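Giving up the car, eight months on

I sold the car in April. It had cost me more in repairs over the winter than it was worth, and when the garage rang with another list I told them to keep it for parts.

My walk to work takes 40 minutes. I had put it down as half an hour, which is what the map said, but the map doesn't know about the crossing by the Wirkton roundabout. If it rains hard I get the 108, and it is late more often than it isn't.

Shopping was the part I had to relearn. I used to do one big trip a fortnight. Now I go three times a week with a rucksack and buy what I can carry. Potatoes are the problem – a big bag on your back uphill is no fun, so we eat more rice.

Renzo Tedesco from upstairs lends me his trolley if I need cat litter. 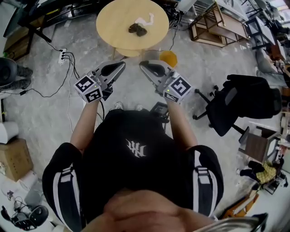
Money is better, though less so than I had hoped. I save 100 pounds in a normal month once bus fares and the odd taxi are taken off. New shoes took a good part of the first month. My knees complained until June and then stopped.

I do miss visiting my sister on a whim. She is two trains away and the last one back leaves at 8, so I have started staying the night. Her sofa is too short and I have ordered a camp bed.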